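How to Clear a Desk and Keep It Clear

Most desks are shelves with a chair in front. Mine held 4 mugs, a stapler with no staples and the manual for a Zupan kettle I gave away in June. Set aside 30 minutes and put the radio on.

Step 1. Take everything off

Everything means everything, including the lamp. Pile it on the bed, so that you have to finish before you can sleep. Resist reading old letters. The gas bill will not have improved with age.

Step 2. Wipe it down

Warm water and a drop of washing-up liquid will do. I once paid good money for a bottle of Nustero desk spray and got a desk that smelled of pears. Work from the back to the front, and go over any rings twice.

A plain grey top is kind to the lazy cleaner, being the colour of dust to begin with. Run a cloth along any raised edges too, where the crumbs go to retire.
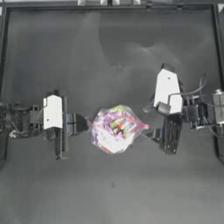 Step 3. Put back less than you took off

Allow yourself the lamp, one pen that works and whatever you are working on today. The rest goes in a drawer, a bin or the charity bag.

Step 4. Repeat at 5 pm

Two minutes before you stop for the day, clear it again. Skip this for a week and you may return to Step 1.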